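4.2 Sampling of hoverflies at field margins

Adult hoverflies were sampled at two sites, Kerico and Kumwood, on opposite sides of the same valley. Each site was divided into plots of 100 m², and every plot was walked at a slow, even pace on dry mornings with little wind. Specimens that could not be named in the field were netted, killed by freezing and pinned for later study. Females of Sphaerophoria were taken to genus only, as the markings on the abdomen do not separate them with any confidence.

Pan traps were run alongside the walks. Yellow bowls were set at the height of the surrounding vegetation and emptied after two days. The traps took about 500 specimens, most of them small, dark species that were under-recorded on the walks. Platycheirus albimanus was common in both sets of data. The larger bee mimics, by contrast, were seen often on the wing but seldom trapped — a bias that must be allowed for when the two methods are compared (Mfaume, unpublished notes).

In all, 55 species were recorded. Kerico had the longer list, but the totals are not directly comparable, as trapping at Kumwood began later in March. Pinned material is held in the Bonham collection under the names used in the Schwerdtfeger key.

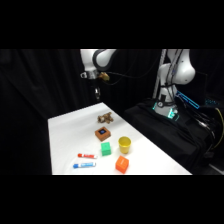
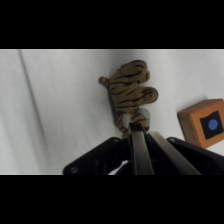
Page last changed: 25 Oct 2023

Figure 3. Two robotic arms at a white tabletop (first picture); striped plush tiger held in a gripper (second picture).

Body length was measured from the front of the head to the tip of the abdomen, leaving out the antennae. Wing length was taken on the right side unless that wing was torn. Worn specimens were left out of the colour scoring but kept in the counts.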